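Skovville Community Boards > House and Garden > Textiles and Flooring

Patterned carpet on walls - has anyone lived with it?

tufted_duck
I'm doing up the back room of a ground floor flat in Iltley. It has a hard floor and bare plaster, and it echoes so badly you can't hold a phone call in it. I'm thinking of putting something woven on three of the walls up to head height. The pattern I keep coming back to is the big block sort, blue and maroon with beige between.

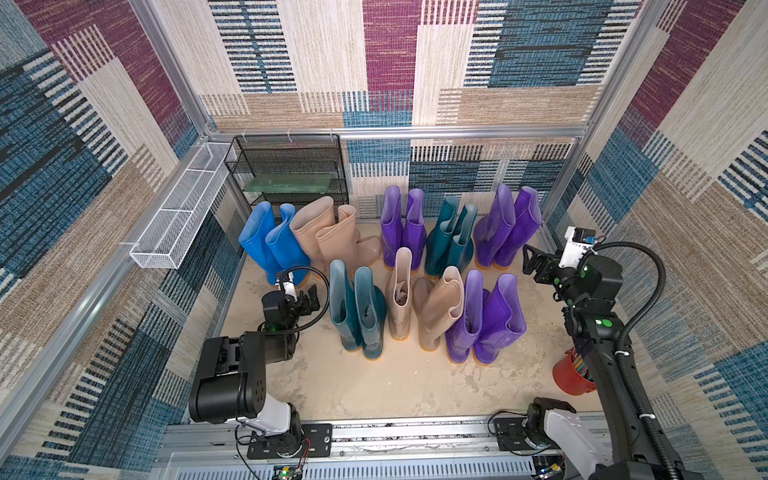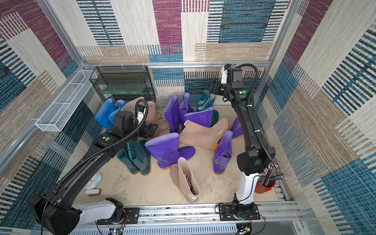 Same wall pattern in both, pale floor. Both have rain boots.

My room is bigger than that but the floor is close in colour. Questions are whether the pattern gets tiring and how you fix it up.

marlpit
We had something like it in a hallway for 12 years. You stop seeing it after a month. What you don't stop seeing is dust on the top edge, so finish it with a bit of trim you can wipe.

Don't glue it. Ours was glued by the people before us and half the plaster came off with it.

hob_and_kettle
I'd go plain. Large blocks look fine in a picture, then you put a sofa and a bookcase in front and the pattern gets chopped up. With a pale floor you'd get the same warmth from one flat colour, and it would cost a lot less.

tufted_duck
Cost is a fair point. Szewczyk quoted me 400 for three walls, material only. Their plain was cheaper but not by as much as I expected.

Bekia
400 seems high to me. Ask if they have roll ends. I got mine that way and only had to put up with one join in an odd place, behind the door.

On fixing: battens across the wall, staple the fabric to those, felt behind it. The gap helps with the echo more than the fabric does.

hob_and_kettle
The gap helps a bit. I wouldn't say more than the fabric. I did one wall with battens and one without and couldn't hear any difference between them.

Bekia
Same felt behind both?

hob_and_kettle
No felt on either.

Bekia
Well, there you are then. Try it with.

lowfield23
Before you buy anything, check for damp. Ground floor in Iltley could mean an outside wall that sweats in winter, and wool over that will smell by spring. Tape a square of clear plastic to the plaster for a few days and look behind it.

Also think about matching. If the blocks don't line up at the corners it will annoy you every time you sit down. Allow an extra repeat per wall.

tufted_duck
Didn't think about the repeat. It's a big one, so that could put the price up again. Will do the plastic test on Sunday.

marlpit
Ask for the repeat in writing. Mine was sold as 13 inches and came as 23, and we ended up with a short piece over the radiator.

hob_and_kettle
Another vote for plain, then. No repeat to match.

tufted_duck
Noted - still leaning towards the pattern though. I might do the long wall first and leave the other two until I've lived with it.

lowfield23
Buy all of it at once if you do that. Dye batches vary and the blues are the worst for it.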